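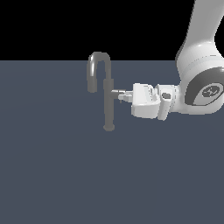
Why did so many winter bills go up when people used the same amount of water?
Most of those bills came from new meters. The old ones were running slow and had been under-reading for years.

November | By Deirdre Ó Riain
Last updated: November

Speaker notes, evening session, 6:30

Start with the meters. We have 3,662 accounts in Skistirdale. Before the changeover, 661 of them were on meters older than the billing system. A mechanical meter wears as it ages, and a worn one usually reads low. Say that twice. People assume the reverse.

Pass around the cutaway meter from Fanden. Let them turn the disk. (Get it back this time.)

Then the bill itself. Put the sample bill on the screen and go line by line: base charge, usage, sewer. Sewer is figured from the winter reading, so a leak in January stays on the bill until the next winter. Pause here for questions. Someone will ask about filling pools — send them to the summer credit form.
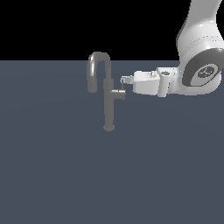
Gooseneck faucet, gray.

Leaks. Toilets first. Food coloring in the tank, wait fifteen minutes, look in the bowl. I have the little bottles in the tote bag, hand them out at the break and not before or people will play with them.

Last winter we sent 174 high-use letters. Almost 164 households wrote or called back, and most had found a toilet flapper. A few had a line leak in the yard. For those, explain the split: the utility owns the pipe up to the meter, the owner has everything past it. Sedgwick Street is the exception, where the meters sit inside the basements. Don't get pulled into the Sedgwick history. It takes the whole hour.

Reading your own meter: shut everything off, write down the number, go to bed, read it again before anyone showers. If it moved, call us.

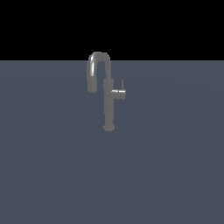
SKISTIRDALE WATER UTILITY — Customer Accounts

Payment plans. Keep this short and clear. Any balance can be spread over six months with no fee. The form is one page. They don't have to give a reason. Leak adjustments are separate and need a repair receipt, or a dated note if they did the work themselves.

If asked about the Urnberg well: testing is still going on, and I don't have the results. Don't guess at a date.

Leave ten minutes for people who brought their bills. Take those at the side table, one at a time, with the laptop turned away from the room.

Contact: Customer Accounts, front counter, Skistirdale Water Utility | © Skistirdale Water Utility | Back to top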